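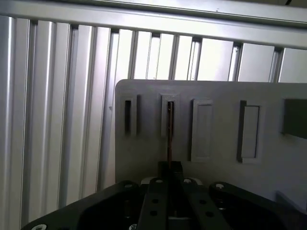
The gripper at the gray test board, Rugemalira student workshop.

2 min read

I went to the open day expecting a sales pitch and mostly got one. The flyer said the class had logged 900 practice runs. Brian Kioko, who teaches it, couldn't tell me how many had worked. His student Obadia Mohamedi was franker: move the board a little and they start over. I liked him for that. I'm less sure a term spent on one board teaches much, and 31 students share the one arm. They want a second by February.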